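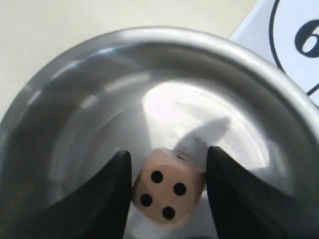 Town's free minibus passes 1,000 riders and wins a second route

July 28, 2020

A small, bright yellow minibus that loops around the hill neighborhoods of Mostusen has done something few people expected when it first pulled away from the market square in February. It has filled up, day after day, with people who used to drive, beg a lift or simply stay home. And now it is getting a sister!

The Dollby Loop, named for the steep district it was set up to serve, carried 1,078 passengers in its latest month of service. That is a great number for a 16-seat vehicle that runs only in daylight, on streets so narrow that the regular city bus has never gone near them. The town council voted last week to keep the service going through next spring and to add a second route, out to the village of Flakthorpe, starting in the fall.

The idea is wonderfully simple. Riders don't need a ticket, a card or an app. There are a handful of marked stops, but between them you can put out your hand anywhere it is safe for the driver to pull over. The bus comes past every 40 minutes, and it waits at the foot of the hill for the regional train if the train is running late. That last part may be the best thing about it. Anyone who has watched the only connection of the hour roll off while they were still on the platform stairs will understand why.

Eylül Kahraman, the transport planner who drew up the route, spent her early career working on shared taxi lines in cities where a formal bus network covered only part of the map. She says she brought the hand-wave rule with her.

"People told me it would be chaos, that the timetable would fall apart," Kahraman said. "But riders are sensible. If three of them are standing near each other, they walk together and wave once. We built a little slack into every trip and most days the driver has time to spare at the top."

The vehicle itself was bought secondhand and refitted with a low step and a folding ramp. A wheelchair space takes the place of two seats near the front, and there is a rack inside for shopping carts and strollers. Masks are required for now, the windows stay open, and the seat directly behind the driver is kept free.

Ridership did dip sharply in the spring, when the service was cut back to a morning and an afternoon run for people who had to get to the clinic or to work. It climbed again as shops reopened. What has surprised the planners is when people ride. The busiest trips are in the middle of the morning, well after the commuter rush, with older residents heading down to the market and coming back up with full bags. 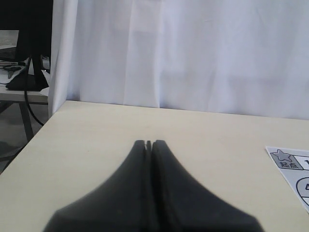
The climb is a big part of the story. From the market square to the top stop is a walk of 800 meters, nearly all of it uphill, with a long flight of steps at the end. A resident named Sinan Gündoğdu, who has lived near the top for most of his life, told the council that he had given up his car in June and didn't miss it.

"I was paying for insurance and a parking space so I could go down a hill," he said. "Now I read the paper at the stop. I know the people on my street better than I have in years."

The second route will be longer and a bit of a different animal. Flakthorpe sits out past the edge of town, along a road with no sidewalk, and its only public transport at the moment is a school bus. The new minibus will run hourly, with two stops at the Fakir business park on the way, where several employers have asked for a link to the station. Hand-wave boarding will be allowed inside the village and in town, but not on the open road, where traffic moves too fast for it.

Money for the expansion comes from the parking fund, which collects fees from the two downtown garages. A few council members wanted to charge a small fare on the Flakthorpe run. The proposal was voted down after staff explained that fare equipment would eat up most of what it brought in during the first year. The question will come back when the service is reviewed next spring.

There are still things to fix. Riders have asked for a bench and some shade at the top stop, and an evening trip is high on nearly everyone's list. Kahraman would like one too, and hopes to test it once the second vehicle arrives and there is a spare driver on the roster.

Residents can comment on the draft Flakthorpe timetable at the town library or by mail until the end of August. The Dollby Loop runs as usual through the summer, with the first trip leaving the market square at 7:20 a.m.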